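Kisance 布もの操作データセット README

最終更新:3月(前回の更新で壊したリンクの修正を含む)

概要

Kisanceは、双腕ロボットに布を扱わせる模倣学習のためのデモンストレーション集です。中身は477エピソード、対象タスクは6種類。衣類をつかむ、広げる、置く、畳むといった、人間なら電話をしながらでも済ませる作業を、二本の腕と一人の操作者が真顔で繰り返した記録になっています。

収録はVakedineの作業室で行いました。遠隔操作のソフトウェアはSkuno、エピソードの切り出しと検品にはVídalínという社内ツールを使っています。Vídalínの綴りにはアクセント記号が二つ入るため、パスに含めると一部の環境で読み込みに失敗します。ディレクトリ名はvidalinに統一してありますので、親切心で直さないでください。一度直した人がいて、半日つぶれました。

このREADMEの管理者はSanne Bosmanです。文中の愚痴もおおむね管理者に帰属します。

含まれるタスク

shirt_spread:Tシャツを両端でつかみ、天板の上に広げる
shirt_fold_half:広げたTシャツを二つに折る
shirt_fold_full:袖を折り込み、四角くなるまで畳む
towel_fold:タオルを畳む
cloth_flip:布を裏返す
pile_pick:山になった衣類から一枚だけ取り出す

いちばん多いのはshirt_spread、いちばん少ないのはpile_pickです。pile_pickが少ない理由は、一枚だけ取り出すという条件を満たすエピソードがなかなか撮れなかったからです。二枚取れたものはfailureに入っています。三枚取れたものもfailureですが、操作者からは評価してほしいという声がありました。

ファイル構成

episodes/ 以下にエピソードごとのフォルダがあります。各フォルダの中身は次のとおりです。

video_top.mp4 俯瞰カメラの映像
joint_states.parquet 両腕の関節角度
gripper.parquet グリッパーの開度指令と実測値
meta.json タスク名、操作者番号、衣類ID、結果ラベル、備考

動画と関節データのタイムスタンプは収録用PCの時計に揃えてあります。v1では揃っていませんでした。v1を使って「このロボットは未来を予測している」という結果を得た方は、v2で再計算をお願いします。

左右の呼び方

leftとrightはロボット側から見た左右です。俯瞰映像では向かい合う形になるため、画面の右側から入ってくるのがleft、左側から入ってくるのがrightになります。毎回必ず誰かが間違えるので、質問を送る前にこの段落をもう一度読んでください。meta.jsonにもarm_conventionという項目を設け、全エピソードに同じ値を書いてあります。読まれている形跡はありません。

なお、画像の左右反転によるデータ拡張をする場合は、関節データの左右も入れ替える必要があります。付属のスクリプト mirror_episode.py が両方やります。片方だけやるオプションはありません。以前はありました。
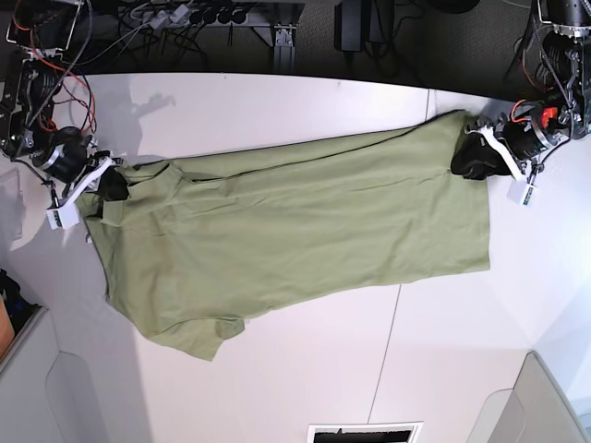

shirt_spreadの結果ラベルは、見た目の美しさでは決めていません。判定の対象になるのは、両方のグリッパーが布の縁を保持していること、身頃が極端にねじれていないこと、布が天板から落ちていないことの三点です。しわは減点しません。オリーブ色のシャツのように、長手方向の皺が残り、左下で裾が斜めに垂れ、手前に袖がひょっこり出ている状態も、この基準なら許容範囲です。アイロン台の前に立つ人の目で採点を始めると、successがほとんど消えます。試しにやってみたところ本当に消えかけたので、基準のほうを現実に寄せました。逆に、布がきれいに広がっていても片方のグリッパーが空をつかんでいればfailureとします。迷ったエピソードにはborderlineを付け、二人目の検品者に回しました。二人の判断が割れたものはborderlineのまま残してあります。

収録手順

1. 前のエピソードで使った布を天板の中央に戻す。畳まれたまま戻さない。
2. 布を持ち上げて落とし、初期形状を崩す。落とし方に個性を出さない。
3. 両腕をホーム位置に戻し、Skunoの録画を開始する。
4. タスクを実行する。途中で布から手が離れた場合は、つかみ直してよい。
5. 完了または断念した時点で録画を止め、結果ラベルを仮入力する。
6. 備考欄に気づいたことを書く。「つらい」は備考として認めるが、できれば理由も書く。

一回の収録は52分で区切りました。半端な数字ですが、それを過ぎると操作者の把持が目に見えて雑になり、failureの比率が上がったためです。会議室の予約が1時間単位だったことも無関係とは言いません。

操作者は9人です。経験には差があり、meta.jsonの操作者番号で区別できます。番号と氏名の対応表は公開しません。7番の方からは、特に公開しないでほしいと念を押されています。

把持について

グリッパーの指は布専用に設計したものではありません。薄い生地では二枚まとめてつまむことがあり、厚い生地では縁を取り逃がすことがあります。どちらも備考欄に double_grasp、missed_edge のタグで記録しましたが、付け忘れもそれなりにあるはずです。タグがないことを、問題がなかったことの証拠として使わないでください。

つかんだ箇所には布が寄って暗い影ができます。縁の検出器を映像だけで学習させると、この影を裾の続きと見なすことがあります。対策として私たちが試した範囲では、gripper.parquetの開度を入力に加えるのが一番効きました。検出器を大きくするのも試しましたが、より自信をもって間違えるようになりました。

背景と映り込み

天板は白ですが、撮影環境全体が整っているわけではありません。天板の向こうの床には電源タップやケーブルが映り、天板にはパネルの継ぎ目が走っています。腕の影も落ちます。これらは消していませんし、今後も消す予定はありません。背景を切り抜いた版がほしいという要望は何度かいただいており、切り抜き用の座標を crop_table.json に入れてあります。ご自分の手で切り抜いてください。

継ぎ目を布の縁と間違えるモデルがありました。白い布でよく起きます。笑っていたところ、検品者の一人も同じ間違いをしていたので、笑うのをやめました。

推奨する分割

splits/ に学習用、検証用、評価用の一覧があります。分割は衣類ID単位です。同じシャツが学習用と評価用の両方に出てくることはありません。エピソード単位でランダムに分けると成績はよく見えますが、それはモデルがそのシャツと顔なじみになっただけかもしれません。論文等で数字を出すときは、付属の分割を使ったかどうかを明記してください。

failureのエピソードも分割に含まれています。成功例だけで学習したい場合は、読み込み時に result で絞り込んでください。ただし失敗からの復帰を学ばせたいなら残したほうがよく、pile_pickでは残さないと学習データがさびしいことになります。

既知の問題

・衣類の種類が偏っています。無地が多く、ボタンやファスナーのあるものは含まれません。パーカーは一度試し、紐がグリッパーに巻きついた時点で対象外になりました。
・俯瞰映像のみのため、腕の下に隠れた布の状態はわかりません。手首カメラは次版で検討中です。前の版のREADMEにも同じことが書いてあります。
・towel_foldの一部で、仮ラベルが検品後のラベルに置き換わっていないものがあります。label_stage が draft のものは信用しないでください。
・夕方に収録したエピソードは、昼のものより色味が黄色くなっています。補正値は付けていません。
・gripper.parquetの実測値には、まれに一フレームだけゼロになる箇所があります。指が瞬間移動しているわけではなく、通信の取りこぼしです。

利用条件

研究目的での利用、改変、再配布を認めます。再配布の際はこのREADMEを同梱してください。量産設備への組み込みを考えている場合は事前に連絡をお願いします。止めるつもりはなく、洗濯物を本当に任せられるのか聞いてみたいのです。

問い合わせ

不具合の報告には、エピソード番号、使用した版、再現手順を添えてください。「畳めません」だけの報告は、こちらも同じ悩みを抱えているため対応できません。ラベルの誤りを見つけた場合は、修正案を corrections.csv の形式で送ってもらえると助かります。列の順番は episode_id、field、old_value、new_value、comment です。commentは空欄でもかまいません。

変更履歴

v2.1 リンク修正。towel_foldの重複エピソードを削除。
v2.0 タイムスタンプの同期を修正。borderlineラベルを追加。分割を衣類ID単位に変更。
v1.1 左右の表記を修正。
v1.0 公開。左右の表記に誤りあり。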